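What Is a Lever?

Science for Grades 3 to 5
By Alfredo Dela Peña

A lever is a stiff bar that turns on a fixed point. The fixed point is called the fulcrum, or the pivot. Levers are one of the simple machines. A simple machine has few parts or no moving parts at all, and it changes the size or direction of a push or a pull.

You have used a lever if you have ever sat on a seesaw, opened a door, cut paper with scissors, or pulled a nail out of a board with a hammer.

The parts of a lever

Every lever has a bar, a fulcrum, an effort, and a load. The effort is the push or pull you give. The load is the thing you want to move, lift, squeeze, or cut.

On a seesaw, the plank is the bar and the stand in the middle is the fulcrum. When you sit down on your end, your weight is the effort. The friend on the other end is the load. When your friend's end comes back down, you trade jobs.

Why levers help

A lever lets you trade distance for force. Suppose a rock is too heavy for you to lift. You push one end of a long pole under it and set the pole across a smaller stone close to the rock. Then you press down on the far end. Your hands move a long way, and the rock moves only a little, but the push on the rock is much stronger than the push from your hands.

If your side of the pole is 5 times as long as the rock's side, your push on the rock is 5 times as strong. A push of 30 pounds can then raise a rock that weighs close to 150 pounds. Your hands have to move 5 inches for each inch the rock goes up.

People were using levers long before anyone wrote down how they worked. Greek writers described the rule for balancing a lever more than 2,000 years ago.

Three kinds of levers

Levers are sorted into classes by what is in the middle.

First-class levers have the fulcrum in the middle. Seesaws, crowbars, and boat oars held in oarlocks are often put in this group.

Second-class levers have the load in the middle. In a wheelbarrow, the wheel is the fulcrum, the dirt is the load, and you lift at the handles. A nutcracker works the same way.

Third-class levers have the effort in the middle. Tweezers, brooms, and fishing rods are third-class levers. They do not make your push stronger. They make the far end move farther and faster than your hand does.

Levers that work in pairs

Many tools have two levers that work together. Scissors are two first-class levers joined by one screw. Pliers are made the same way. In other tools, each arm has its own pivot, and the tips can swing toward each other or apart.

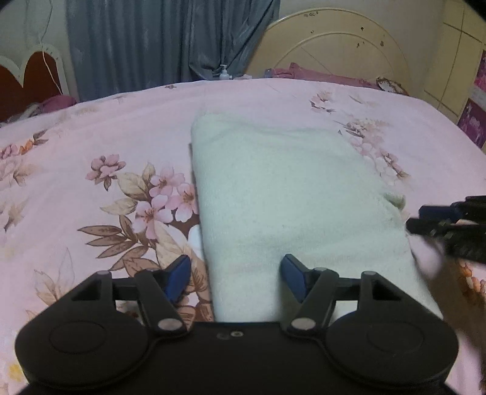
Two arms with blue pads at the tips. Each arm has a silver metal pin near its base for a pivot.

Look for a pin, screw, or rivet when you want to find the pivot on a tool. The parts on either side of it turn, and the pin stays in its place between them.

Levers in your body

Your arm is a lever too. The elbow is the fulcrum. The muscle in the front of your upper arm pulls on a bone just below the elbow, and the load is whatever you are holding in your hand. The effort is between the fulcrum and the load, so your forearm is a third-class lever.

Try it

You will need a 12-inch ruler, a pencil, some tape, and a few pennies.

1. Tape the pencil to a table so it cannot roll.
2. Lay the ruler across the pencil at the 6-inch mark.
3. Put two pennies on one end. How many does it take to balance them on the other end?
4. Slide the ruler so the pencil is under the 4-inch mark. Try again with the pennies on the short end.

Write down what you find each time.

Words to know

Effort: the push or pull put on a lever
Fulcrum: the point a lever turns on
Load: the thing a lever moves
Rivet: a metal pin that holds parts together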